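Cester Household Services
@cesterhousehold

1/ This month the Cester home care team is publishing its guidance on clearing what we call drop seats: the chairs, benches and stools on which small items collect between one tidy and the next. The thread covers sorting, disposal and care of the seat itself.
12 replies · 50 reposts · 171 likes

2/ In May our staff completed 171 home visits across the Halel and Igwe districts. A chair in the hall or bedroom was the most common drop seat recorded, ahead of the kitchen counter and the foot of the bed.
3 replies · 18 likes

3/ Begin with textiles. Lift each cloth separately and shake it over the floor or a bath. Small packets and tubes are easily gathered up inside a bundle and sent through the wash. Clean cloths should be folded and returned to one shelf. All others go directly to the laundry.
5 replies · 18 reposts

4/ Used tissues and disposable masks should be placed in a lidded bin before any other item is sorted. Please wash your hands afterward. Residents of Karirero Court are reminded that these items do not belong in the paper recycling.
9 replies · 18 reposts · 50 likes

5/ Plastic bags: open, check, flatten. Keep only as many as fit in a single container. Our teams regularly find receipts, keys and unopened mail in bags that were set aside for disposal.
2 replies · 50 likes

6/ Medicines require a separate step. Ointments, creams and tablets should remain in their original box so that the name and instructions stay with the product. Check the expiration date, close the box and store it out of the reach of children – a seat is well within reach. 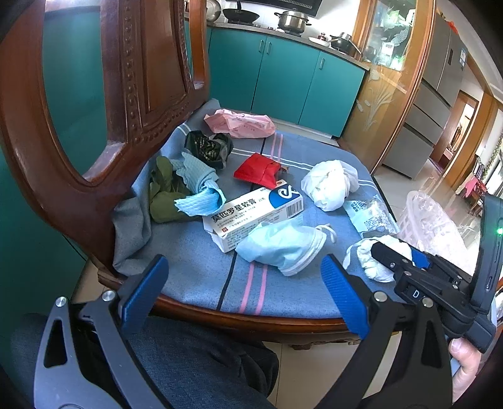

21 replies · 171 reposts · 754 likes

7/ Expired medicines should be handed in at a pharmacy that accepts returns. Do not empty tubes into the sink. If the printed text on a box is in a language you do not read, ask a pharmacist before using or discarding the contents.
7 replies · 50 reposts

8/ Once the seat is clear, vacuum the cushion with a soft brush, following the direction of any stripe or weave. Carved wood should be dusted with a dry, soft paintbrush, working along raised details and into the openings. Spray polish is not recommended on carving – it settles in the recesses and holds dust.
4 replies · 18 likes

9/ Households enrolled in the Halel program may request a printed copy of this guidance at the front desk. The Igwe office has copies in large print. Requests by message will be answered between 9 a.m. and 4 p.m.
6 replies · 18 reposts

10/ The next thread will address entryway shelves and shoe storage. Questions on the present topic may be left under this post.
18 replies · 50 likes
Share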